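Relatório de progresso – Programa de Jazz e Música de Sopro de Kneath
Segundo trimestre de atividade
Preparado por Wumpini Odoi, coordenação

Ponto de situação

O trimestre correu muito bem e é com verdadeiro gosto que escrevo este relatório. A orquestra de sopros juvenil já ensaia todas as semanas em Kneath, o clube de jazz de Cutmont abriu as portas à secção rítmica (dois bateristas a partilhar um banco, mas lá se entendem) e tivemos 287 pessoas no concerto de Gristville, num salão onde costumamos tocar para muito menos gente. Foi uma noite fantástica! O segundo set abriu com um blues em si bemol, a pedido dos trombones, e acabou com o público a bater palmas no segundo e no quarto tempos, coisa que nem sempre se consegue.

Ensaios e formação

Estão inscritos 50 músicos, dos quais 30 nunca tinham tocado em grupo antes de julho. O trabalho de naipe passou a ocupar a primeira meia hora de cada ensaio e nota-se muito na afinação das madeiras. Os clarinetes já aguentam o arranjo completo da marcha de Lornolden, com a repetição e tudo, e os trompetes largaram finalmente a partitura simplificada. 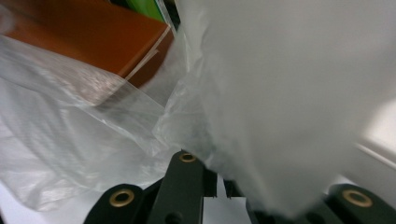 As oficinas de improvisação começaram mais tarde do que o previsto, por falta de sala em Cutmont, e fizemos quatro das seis planeadas. As duas em falta passam para o próximo trimestre, sem custo adicional. Quem participou saiu de lá a pedir mais, sobretudo os saxofonistas – um deles escreveu entretanto um tema próprio, de dezasseis compassos, que vamos estrear em Lornolden.

Instrumentos e partituras

Comprámos as estantes, dois trompetes de estudo e a pele nova do bombo. O trombone baixo continua na oficina à espera de uma vara e o orçamento da reparação ficou ligeiramente acima do que tínhamos indicado na candidatura; cobrimos a diferença com a verba de transportes, que sobrou graças às boleias dos pais. O arquivo tem agora 101 arranjos catalogados por formação e grau de dificuldade, e já emprestámos material à banda de Gristville, que nos devolveu a gentileza com um conjunto de partes para tuba que andávamos a procurar há meses.
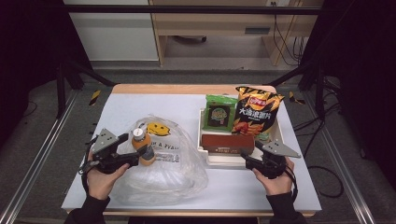 Mesa branca com uma garrafa de bebida cor de laranja e um saco de plástico transparente.

Público e parcerias

A série de concertos ao fim da tarde, às seis e meia, é para continuar. Apanha quem sai do trabalho e permite que os mais novos toquem na primeira parte e ainda cheguem a casa cedo. Em Kneath, a entrada livre trouxe famílias inteiras, e a escola pediu-nos uma sessão de apresentação dos instrumentos. Aceitámos logo, claro.

O que ainda nos preocupa

Faltam contrabaixistas. Temos uma única aluna, excelente, e quando ela não pode vir o ensaio de jazz fica coxo. Precisamos também de resolver o aquecimento da sala de Kneath antes do inverno.

Próximos passos

Concluir as oficinas, gravar três temas em Cutmont com as duas formações e preparar o concerto de Lornolden, para o qual já temos o programa da primeira parte fechado. O mapa de despesas segue em anexo, com os recibos numerados pela ordem das rubricas da candidatura.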